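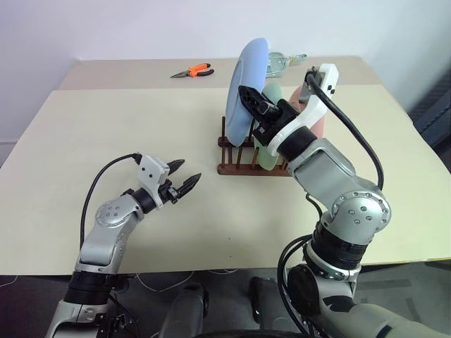
Both arms at the dish rack, with the right gripper on the light blue plate.

Leave the cable slack alone

Every shop I have worked with has somebody who wants to tidy the cables. I used to be that person. I now think the neat cable run is the most expensive habit in small robot cells, and I would like people to stop teaching it to new technicians.

Our two-arm cell at Whitlock handles plates. Each arm has a black cable that leaves the top of the gripper mount and runs back down toward the lower arm in an open curve. Visitors comment on it. They think it looks unfinished, and compared with the cells in a sales brochure, it does.

The curve is there for the wrist. When an arm reaches into a rack, the last joint turns a long way in a short distance, and the cable has to go with it. If it is strapped tight along the arm, all of that movement ends up in the connector. The connector is a small part with thin pins. It will put up with this for a while and then start dropping out for a fraction of a second, which is the worst kind of fault to look for.

At the Carnenville site they ran a tidy version of the same setup. The cables were tied down every few inches. In 16 weeks they replaced 7 wrist cables, and each time the first guess was the gripper, so the gripper came off too. The invoice for the last round was $1,142, and that leaves out the hours. When the ties were cut back to the base and the elbow, the dropouts stopped.

I know the argument on the other side. A loose cable can snag. Drillden, who built our fixtures, made this point to me more than once, and they are right that it happens. A loop that hangs low will catch on a rack peg sooner or later. But a snag is something you can see. You run the arm through its full reach at slow speed, watch the loop the whole way, and shorten it if it touches anything. That takes 5 minutes. A tired connector gives you nothing to watch.

The same goes for the bench. I would keep the pliers within reach of the cell during setup – on the back board, out of the sweep of the arms – and put them away before a full-speed run. A technician who has to cross the room for a tool will put off the small adjustment, and small adjustments are most of the job.

The Sadonden training sheet still says "secure all cables flush to the arm." I have asked for that line to be changed in the May revision. Mine would say to tie the cable at the base and at the elbow, leave the wrist free, and check the loop by eye whenever the gripper or the rack is moved.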